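Robots in Everyday Settings, Unit 4
Notes to go with the demonstration visit
Course leader: Anastasia Michailidis

These notes cover the visit to Rikwood and should be read before the written task. If you missed the visit, borrow a classmate's sheet for the timings and use these notes for the rest.

1. What the visit was for

The demonstration was run by Tõnu Kļaviņa, who leads the household tasks work at Folar. He spoke for twenty minutes and then the group moved through to the furnished rooms. The task on show was clearing up waste: paper, packets and cartons are picked off a surface and put into a container. It sounds simple, and people do it without thinking. For a machine it is hard, for the reasons in section 3.

2. Hand-held grippers

The work shown was done by people holding grippers. A gripper of this kind has the same sort of fingers that would be fitted to a robot arm, but a person carries it and moves it. A camera on the tool records what is in front of the fingers. The recordings are then used to train a robot to do the same job. You may see this called learning from demonstration, and the person doing the task is the demonstrator.

Two grippers can be used together, one in each hand. This matters for waste, where one hand may need to steady something while the other takes hold of it.
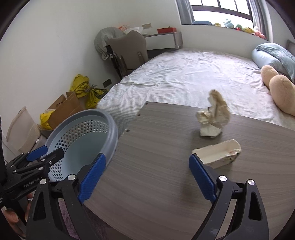

The fingers open wide and close on the object from both sides. The pads at the tips are textured, and it is the pads that should meet the object. Tõnu asked demonstrators to approach slowly, close once, lift clear of the table and only then move across. A hurried grasp is harder to learn from, even when it works.

3. Why waste is difficult

Crumpled paper has no fixed shape. Two sheets from the same pad will never fold the same way, so the robot cannot rely on having seen that shape before.

A torn carton has thin edges and a hollow middle. Closing on the rim and closing across the whole width give very different results. Squeezed too hard, it collapses and may slip out.

Rooms are untidy. Bedding, bags, boxes and soft toys may all be in view, and none of them are part of the task. The system has to learn what to leave alone.

4. Figures from the talk

The target for one session was 144 recordings. On the day before our visit the team had kept 112. A recording is thrown out if the object is dropped outside the container or if the demonstrator's arm blocks the camera for too long.

5. Written task

Write up to 70 lines on one of the following.
Describe how you would judge whether a grasp was a good one.
Choose a chore from your own home and explain which parts would be hardest to demonstrate with a gripper.

Hand in on paper at the Stuton building by Dec 16, 2025. Late work goes to Anastasia directly.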